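Home
About
Posts by month
Kitchen and Pantry
Moving
Contact

This site uses cookies to remember your settings. By continuing to read you accept this. OK / Change settings

Using up the boxes

We moved in April and I still have boxes. Most are flat now, stacked against the wall in the garage behind the bikes, but a fair number are made up and doing odd jobs around the house. I started with 141, which I know because the removalist's quote was done by the box and I numbered every one of them with a texta. A few went back to the shop unused. Parveen Afridi took a carload for her own move. The rest I've been working through, and I said I'd write up what I've learned about small boxes in particular, as I had a few emails after the last post.

The large boxes are easy to talk about. You put doonas in them, or cushions, or the lampshades nobody wants to carry. If you put books in them you can't lift them and you only do that once. Small boxes get less attention, and I think they're more useful, both during the move and afterwards.

I bought two kinds. The first was a pack from Travent, single wall, sold flat in a plastic sleeve. The second was a mixed lot from Pandoletti, which is a bit dearer and comes with a folded sheet showing how the bottoms go together. The Travent ones need tape. The Pandoletti ones are supposed to lock without it, and they do if what you're putting in is light. I taped them anyway.
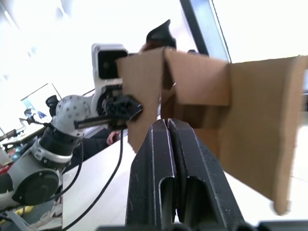 Flaps are where a small box gives you trouble. On a big box they fold down and stay out of your way, and on a small one they're nearly as tall as the opening is wide, so you're always reaching past one to get at another. With all of them splayed open, a wide one sticking out to the right and a tall one hanging down on the left, a small box takes up a good deal more room than it does closed. Allow for that if you're packing on a desk or at the end of a bench. I had mine lined up too close together to begin with and kept knocking the neighbours over.

What I do now is crease each flap backwards hard, once, along the fold line, before anything goes in. Run your thumb along it. The flap will then hang down the outside of the box and stay there. It does weaken the crease, and if you plan to use the box five or six times you'll see the fold start to go soft and furry. For a box that's going to hold winter scarves until next winter, it doesn't matter.

Tape: I used brown paper tape on the bottoms and nothing on the tops until the last minute. One strip down the centre seam and one across each end. Hunt Street hardware had the paper tape in 100 metre rolls and I went through more of it than I expected to. The plastic kind is stronger, but it has to come off before the cardboard goes into recycling here, or at least our council prefers that, and peeling it off dozens of boxes in a cold garage is a poor way to spend an evening.

Labels go on a side. I know everybody says this. I wrote on the tops of the first lot and then stacked them.

Some small boxes have cut-outs in them, handles or a locking notch or a front that tears down for a shop shelf. I used to pass those over because things fall out of the gap. I've come round to them for storage, though, provided what goes in is bigger than the hole. A stepped notch in the side gives you a look at the contents without opening anything, and somewhere to put your fingers when you slide the box off a shelf. Don't use them for cutlery, screws, pegs or Lego.

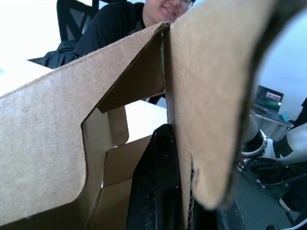 Wilma Cruickshank wrote in after the last post to say she doesn't fold flaps back at all. She cuts two of them off. Her view is that a storage box needs two flaps at the most, the long ones, and that the short ones only catch on sleeves and get bent. She uses a bread knife for it. I tried this on four boxes and she's right that they're nicer to use, but they lose stiffness at the corners, and when I stacked them two high the bottom ones bowed. On a shelf by themselves they're fine. She also mentioned that she saves the cut flaps and uses them as dividers, standing upright inside the box, and I've started doing that too. They make good dividers. Cut them a centimetre shorter than the box is deep or they'll stop the lid flaps from sitting flat.

On to what goes in them.

My rule for small boxes during the move was that they were for heavy things: books, tins, the good saucepan lids, tools. That worked well. Afterwards the rule flips and I use them almost entirely for soft things. The linen cupboard in this house has shelves that are too far apart, so a pile of anything folded gets tall and slumps over sideways, and you end up refolding the lot to get at one pillowcase. A row of small boxes with no lids fixes it. Each box holds one kind of thing. Tea towels in one, face washers in another, cloth shopping bags in a third, and so on along the shelf. You pull out the box, take what you want and push it back.

They don't look like much. I did consider covering them with paper or buying proper baskets (Tillon do a canvas one that would fit the shelf almost exactly), but for the number I'd need it came to $362, and I have the boxes already. Maybe next year.

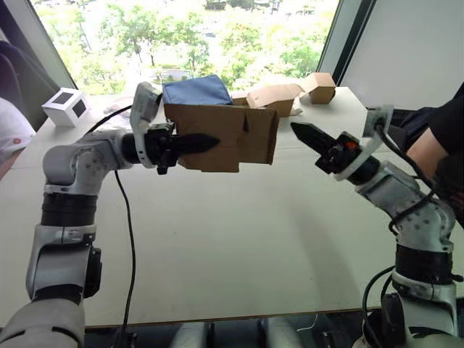 Reading time: 6 minutes

A box with blue fabric bulging over the rim is past the point where the flaps will close, and for the linen cupboard I don't mind that. Soft things can stand proud of the top by a hand's width and nothing bad happens. You can see what's in there, for a start. In a box that has to be stacked or carried any distance it's a different matter, and I'd take one thing out so the top can be folded over flat. A bulging lid won't hold another box on top of it. The upper one rocks, then tips, usually when you're at the other end of the hallway.

How you fold the soft things makes some difference. I fold bags and tea towels in thirds lengthways and then in half, and stand them on their folded edge like files in a drawer. They hold each other up once the box is three quarters full. Before that they flop, so I push a rolled towel in at one end to take up the slack. Very thin fabric won't stand whatever you do. Roll it.

Old boxes that have gone a bit crumpled are perfectly good for this work. I've kept several with creased flaps that I wouldn't trust with a jar of jam. The test I use is to press on opposite corners with the flats of your hands. If the box goes diamond-shaped and springs back, keep it. If it stays diamond-shaped, flatten it and put it out. Any box that has been damp goes straight out regardless, and so does anything that came from a fruit shop, however solid it looks. I had silverfish in the last house and I don't want them in this one.

A few odds and ends that didn't fit anywhere else:

The dust from cut cardboard gets everywhere. Do your cutting outside, or on a sheet you can shake out.

Dark clothes pick up fluff from the raw edges. A strip of the paper tape folded over the edge stops it. I've only done this for the box with my black jumpers in it.

If you sit boxes directly on a garage slab, put something under them. I used the flattened Travent ones, two thick, and replace them when they feel cool and limp.

Keep one made-up box empty by the back door. Ours collects things that belong at other people's houses. At the moment it has a casserole dish, a library book and one child's gumboot, and I don't know whose the gumboot is.

I've got the bathroom cupboard left to do and then the shelf above the washing machine, which needs something narrower than any box I own. I may have to cut a couple down. If I do I'll put up the measurements, as cutting a box down to a given size and having it still close at the top took me several goes last time and I didn't write any of it down.

Filed under: Moving, Storage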